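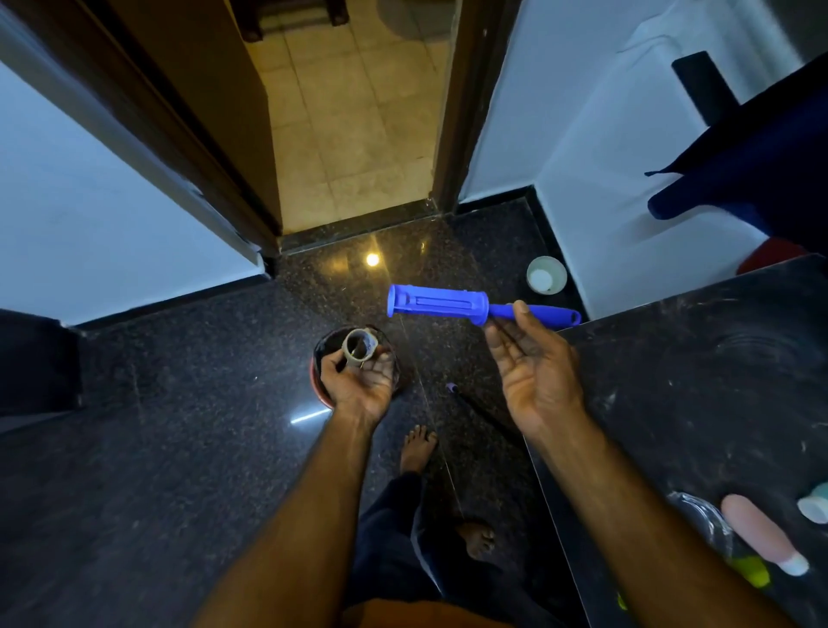

Home News Opinion Later Life Housing Contact

12 November 2023
By the Policy Desk, Moffat Housing Review

A move in later life should begin with the bus timetable

Towns that wish to attract older residents have become skilled at describing themselves. Their brochures speak of mild winters, good parks, a lively high street and a hospital within reach. Much of this is accurate. It is our view, however, that the brochures answer the wrong question, and that older people and their families are being encouraged to choose a place to live on the strength of how it feels during a pleasant weekend visit.

The question that matters more is how a person will get about when driving is no longer sensible. Most people who retire to a new town arrive with a car and the health to use it. A good many will give up the car while they still live there, and from that point the town they chose is a different town. The park may be as handsome as ever, but the chemist, the library and the friend across the valley are all further away than they were.

Grostby offers a useful case. It has promoted itself to retired households for several years, and the homes built on its northern side are well planned, with level entrances and wide doors. The development has 400 homes. It is served by 2 buses a day, neither of which runs in the evening. A resident who wishes to attend an afternoon appointment at the clinic must leave in the morning and wait. A resident who wishes to attend a concert must find a lift. These facts are not concealed, but they do not appear in the literature, and a buyer would have to know to ask.

Tuvitz has taken another course. Its centre is older and in places awkward for anyone with a walking frame, and its housing is less generous in size. Yet the council there decided that new homes for older people should be approved only within a short walk of a regular bus stop, and it has held to that decision under some pressure from builders. The result is less attractive on paper. We believe it serves its residents better, and for longer.

Those who disagree make two points, and both deserve a proper reply. The first is that land near a town centre is expensive, and that insisting on it will mean fewer homes. This is true in the short term. The cost of a poor location does not vanish, however. It passes to the adult children who drive over each week, to the ambulance service that carries out routine transfers, and to the resident who moves again at an age when moving is hardest. A planning authority that leaves these costs out of its sums has not saved the money.

The second point is that older people are capable of making their own choices, and that some prefer a quiet setting and a garden to a bus stop. We accept this entirely. Choice depends on information, though, and at present the information is poor. A buyer can learn the floor area of a flat to the nearest metre and will struggle to learn whether the bus that passes it is funded beyond January.

Community transport is often put forward as the remedy. In Jultalow a door-to-door minibus has operated since 2000, and it is rightly valued by those who use it. It must be booked in advance, it gives priority to medical journeys, and its grant is reviewed every year. Such a service is a sound addition to ordinary buses. It is a weak substitute for them, and councils should stop presenting it as one.

We would ask for modest changes. Any scheme sold as suitable for later life should publish, beside the price, the distance to the nearest stop, the hours of service and the date to which that service is funded. Where a developer contributes to a bus route, the contribution should last well beyond the sale of the final home. Local authorities should also consult residents who have already stopped driving, whose experience is seldom represented at public meetings – in many cases because the meetings are held in the evening, after the last bus.

Families have a part to play as well. Anyone helping a parent to look at a new town would do well to leave the car behind for the day. Travel from the front door of the property to the surgery, then to a food shop, then home again with a bag to carry. If the journey is tiring for a person of fifty, it will not become easier.

Moffat itself has no cause for complacency. The evening service to the southern estates was withdrawn and has yet to be restored, and the shelter at the foot of the hill has no seat. Both matters are before the council, and both should be settled before any further homes for older people are approved on that side of the town.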